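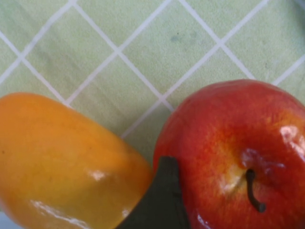 One finger of the gripper between a yellow fruit and an apple, seen from the arm's own camera.

Fruit sorting lessons for robot arm continue in Chisholm

A small company in Chisholm is spending the summer teaching a robot arm to put fruit on plates. Fledier, which has its workshop behind the old bus depot, began the work in June and expects to go on until the end of August.

The arm is not programmed in the usual way, with every movement written down in advance. An operator guides it by hand controls through the whole task, and the computer keeps a record of what the cameras saw and how the joints moved. One such record is called an episode. When enough episodes are collected, they are given to a learning program, which tries to find by itself how the task should be done.

So far the team has kept 183 episodes of the fruit task. Others were thrown away, mostly for the reason that the operator stopped too long in the middle or let a fruit roll off the table. The company says that a hesitation is more harmful than it looks, as the program may learn to hesitate in the same place.

Two views are recorded together. One camera looks over the table, and another is fixed close to the gripper and travels with it. The second is useful when pieces lie side by side, and the fingers must find a way between them without pushing both.

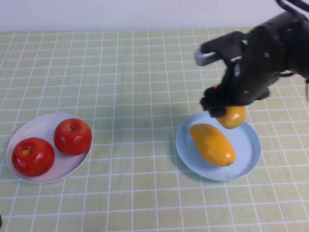 The rule of the task is simple to say: red apples go to the white plate, and yellow and orange fruit to the blue one. The start is different each time. The operators move the plates, turn the fruit and change the order in which the pieces are taken, so that the program does not simply remember one path across the table. The tablecloth stays the same for a whole batch, and is then exchanged for another with a different pattern.

Each operator works for two hours and then rests. It is tiring work for the eyes and for the wrist, according to the company, and the episodes made late in a session used to be noticeably slower. Five operators now share the work, three of them students who are paid by the hour. New operators must first practise for one full afternoon, and nothing from that afternoon is kept.

A first test of the learning program was made last month. The arm chose the correct plate in most attempts, but it often let go of the apples too high, and they rolled. The team found that many of the early episodes had the same fault — the operators had been dropping the fruit the last few centimetres to save time. These episodes were taken out and the task was recorded again with a new instruction, to lower the piece until it is almost on the plate before opening the fingers.

The software for recording and checking the episodes is called Drotivus. It was written in the workshop and lets a second person look at each episode and mark it as good, doubtful or bad. Doubtful ones are seen again the next morning. The company hopes to make the program available to schools, but no price or date has been decided.

Part of the cost is paid by Bultirico, a catering supplier which would like to know if such arms could one day prepare mixed trays in its kitchens. Both firms say that this is still far away. Soft fruit, wet fruit and fruit in bags have not been tried.

The next batch will have bowls in place of plates, and will be recorded from 8 in the morning, before the sun reaches the workshop windows. Strong light was a problem in July, when nearly a full day of episodes could not be used.

Last updated: August, 16:40

Print this article
E-mail this article

Related items
Chisholm bus depot: plans for the yard are delayed
Bultirico opens second kitchen
Summer work for students: where to ask
Library repair evening moves to the upper hall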